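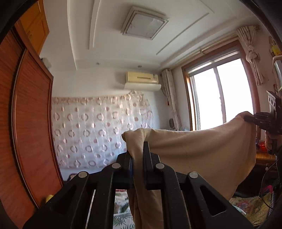 What size cloth do I need to cover a folded blanket or a stack of bedding?
Measure the stack across its widest side, add the height of both sides, and then add a hand's width at each end for the tuck. If the result falls between two sizes, order the larger one. A cloth that is too short pulls out of the tuck as soon as the stack is moved.

Jikholm Plain Cover Cloth, Tan

Product overview

The Jikholm Plain Cover Cloth is a flat, single-layer cotton cloth for bedroom use. It is sold for covering stored bedding, lining wardrobe shelves, protecting a made bed during cleaning or painting, and wrapping out-of-season clothing. It has no elastic, ties, buttons or printed pattern. All four edges are hemmed and all four corners are square, so the cloth can be folded from any side.

The cloth is woven by Tullance and cut and hemmed by Jikholm. It is supplied prewashed. Remaining shrinkage on the first home wash is small, and the cut sizes allow for it.

Specifications

Material: 97 percent cotton, balance polyester (hem thread and corner reinforcement)
Weave: plain
Color: tan, piece dyed
Finish: prewashed, no coating
Hem: double turned, lockstitched
Corners: square, with a second row of stitching
Sizes: Single, Double, Wide
Pack quantity: 2 cloths of the same size
Country of weaving and country of sewing: see carton label

Cut dimensions for each size are printed on the carton and on the sewn-in label. The label is on a short side, next to a corner, and can be used to find the short side when the cloth is bunched up.

Choosing a size

Single fits a one-person blanket folded in quarters, or one standard wardrobe shelf with enough left over to turn up at the back. Double covers the top of a two-person mattress without reaching the floor. Wide covers the same mattress and hangs down on both long sides.

For hanging storage, measure from the rail to the wardrobe floor. The cloth should stop short of the floor so that it does not catch in the door. Wide is too long for most wardrobes unless it is doubled over the rail.

For painting work, note that the cloth is uncoated. Wet paint will pass through it. Use a plastic sheet underneath – the cloth then serves to keep the plastic from sliding and to absorb drips.

Handling and folding

Larger sizes are easier to fold with two people. Each person holds one end of the long side by its corners. Keep the top edge under light tension. A slack top edge lets the weight of the cloth collect in the middle, and the fold line will wander.

1. Find the sewn-in label and hold the cloth so that the label is at the bottom.
2. Take the two upper corners, one person at each end, and lift until the lower edge clears the bed.
3. Shake once and let the folds drop out.
4. Bring the lower edge up to meet the upper edge. Align the hems, not the faces of the cloth.
5. Repeat step 4 if the cloth will go on a narrow shelf.
6. Walk the two ends together. One person takes all corners, the other picks up the new fold.
7. Lay the cloth on a flat surface and press the air out toward the open edges.

For one person: lay the cloth flat on the bed, fold in half lengthwise, smooth by hand, and fold in half again from the short side. Do not try to fold Wide in the air alone.

Always hold the cloth inside the reinforced area at the corner. Lifting by the middle of a hem will not damage a new cloth, but repeated lifting from the same point stretches the weave there and the edge will no longer lie straight.

Washing and drying

Machine wash warm with similar colors. Wash separately the first time. Do not use chlorine bleach. Liquid softener is not recommended – it reduces absorbency and the cloth slides more easily off a stack.

Tumble dry low or hang by the long side. Remove while slightly damp if the cloth will be ironed. Iron on the cotton setting, starting at the hems and working inward. Creases from shelf storage are normal and do not affect use.

The base fabric is tested by Tullance for surface wear and rated at over 4,000 rub cycles before the first broken yarn. The test is done on unhemmed fabric. Hems on cloths that are pulled across rough wood will wear sooner than the figure suggests, and shelves should be checked for splinters before lining.

Storage

Store dry. A cloth put away damp against untreated wood can pick up stain from the surface, and tan shows reddish marks clearly. Leave the wardrobe door open for a few hours after lining freshly cleaned shelves.

Packaging

Each pack is closed with a paper band. Trade cartons hold 8 packs of one size. Mixed cartons are not available. The paper band carries the size, color and batch. Keep the band if you expect to add cloths later, and quote the batch when ordering. Shade can vary slightly from batch to batch, visible mainly when two cloths are laid edge to edge.

Related items

Mao Shelf Clips – spring clips for holding a lining cloth to the front edge of a shelf. Fit shelves of standard thickness. Not suitable for glass.

Jusitz Storage Band – woven band with a slide buckle, for holding a covered stack of bedding together. Sold singly.

Jikholm Plain Cover Cloth, Gray – same fabric and sizes as the tan version. Available from July in Single and Double only.

Returns

Unwashed cloths can be returned with the paper band in place. Washed cloths are accepted only for faults in weaving or sewing. Cloths cut or altered by the customer cannot be returned.

Page revised Oct 5, 2026. Wide added to size list, washing instructions updated.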